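## Capítulo 4 — A madeira como superfície

*Rascunho de aula, revisto 26 de junho de 2019. M. Tefera*

Antes das juntas, antes da cola: o tampo. Quase tudo o que se faz mal numa mesa faz-se mal aqui, e cedo. Neste capítulo ficamos só com o que se vê e se toca — veio, cor, acabamento. A estrutura vem no capítulo 5.

Três termos para fixar já:

- **Fio**: direção geral das fibras.
- **Veio** ou desenho: o que os anéis mostram conforme o corte.
- **Figura**: tudo o que foge ao regular. Ondas, nós, olho-de-pássaro.

Muita gente troca os dois primeiros. Nos exercícios não se aceita.

O corte tangencial dá arcos, as chamadas "catedrais". O radial dá linhas direitas, quase paralelas. Numa mesma folha podem aparecer os dois, arco ao centro e linhas para os lados, porque a lâmina atravessa os anéis em ângulos diferentes. Madeiras claras escondem bem isto à distância; de perto, não.

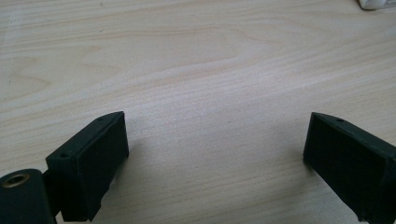 Quanto à cor: escurece ou amarelece com a luz, depende da espécie. A bétula e o bordo puxam para o mel, a cerejeira escurece depressa, a nogueira faz o contrário e aclara. Na oficina de Dustovmont guardam-se amostras desde a primeira turma, metade de cada tábua tapada com cartão. Tirem o cartão em agosto e comparem. A diferença vê-se sem instrumentos nenhuns.

### 4.1 Maciço ou folheado

Pergunta de sempre. O maciço mexe: incha e encolhe na largura, quase nada no comprimento. O folheado sobre painel mexe muito menos, mas lixa-se uma vez, duas com sorte. Depois aparece o suporte e acabou-se.

Como distinguir sem cortar:

1. Ver o topo. No maciço o desenho continua da face para o topo.
2. Ver se o desenho se repete. Folhas seguidas do mesmo toro dão padrões quase iguais, lado a lado.
3. Ver por baixo, se der. Às vezes a face inferior é outra madeira.

Nenhuma destas provas chega sozinha. O caso Gebretsadik (ver anexo) passou na primeira e era folheado na mesma, com orla colada a imitar topo.

### 4.2 Cantos, bordas e furos

O canto vivo lasca. Arredondar resolve quase tudo, e num tampo de uso diário devia ser regra. Os furos passa-cabos abrem-se antes do acabamento, nunca depois — e selam-se por dentro, que é por onde entra a humidade. No modelo Vurnance, 154 peças voltaram à fábrica por falta desse selante.

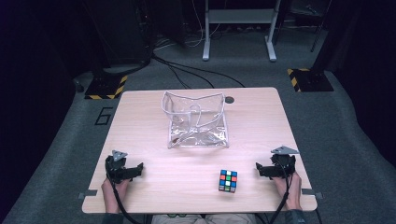 *Fig. 4.2 — Tampo claro de cantos arredondados, com furo redondo junto à borda de trás.*

### 4.3 Acabamento mate

Menos brilho, menos reflexo, mais fácil de retocar. Também mancha mais, se for óleo. Esperar 30 minutos entre passar e limpar o excesso; com o óleo Wovholm é o que vem na lata. Lixa fina só na última demão, sempre no sentido do fio. Panos com óleo vão abertos para secar na rua, nunca amachucados no lixo: podem pegar fogo sozinhos.

Para a proxima aula: trazer duas amostras, uma maciça e uma folheada, sem etiqueta.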